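Garketdale Allotment Water Project - progress report to the Lehner Fund

23 Apr 2020

This report covers the period since the grant was confirmed in September. The main supply pipe is in and passed its pressure test. We have fitted 9 of the standpipes, and 4 are left to do, all on the lower plots by the railway fence. 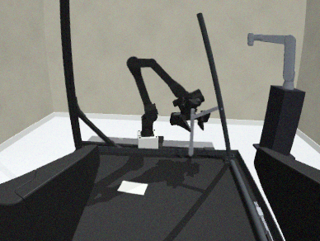

Tarun Sengar asked whether the lower plots could have a temporary hose until their standpipes are ready. We have agreed to this. The hose runs from the gate tap and is turned off at dusk.

### Rainwater tanks

Clirgate delivered the tanks in two loads. One had a split seam and was swapped free of charge. The others are on their slabs, with guttering from the sheds still to be joined up.

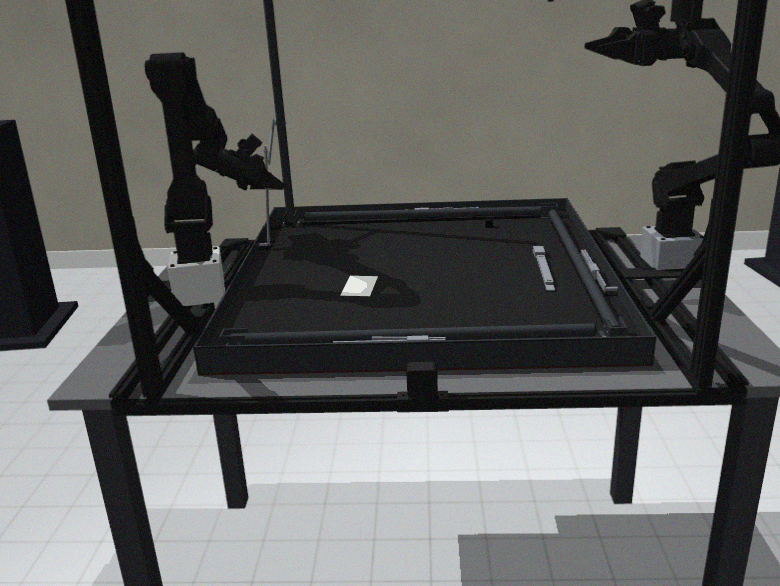 *Table and work tray, with an arm on either side.*

The slabs took longer than planned. The ground behind the sheds was softer than the survey said, so we dug deeper and used more hardcore - this added £200 to the groundwork.

### Spending

The pipe came in under budget, which covers the extra hardcore. Kernorow has invoiced for the trenching and been paid. Their final bill, for making good the paths, is still to come.

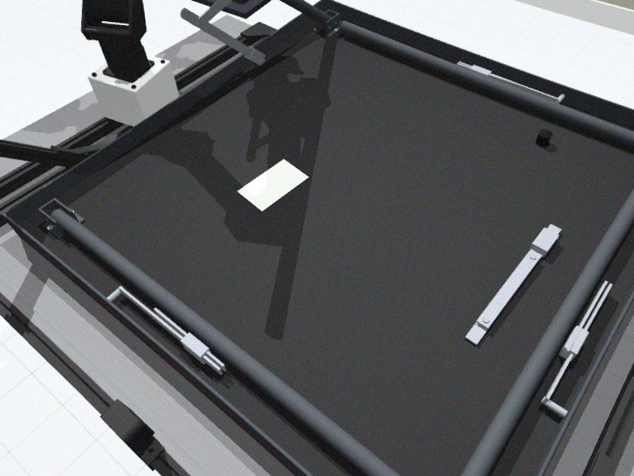 We would like to move £44 from signs to pipe lagging. Two joints near the gate are close to the surface and need covering before winter. Please let us know if this needs a form.

### Next steps

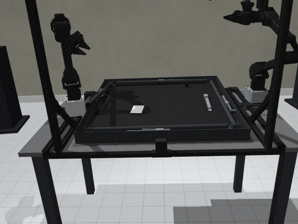 Report prepared by the Garketdale site group

Work on the last standpipes is paused while site visits are restricted. The fittings are in the locked store. Once we can get two people on site again, the job should take a weekend, and the guttering will follow.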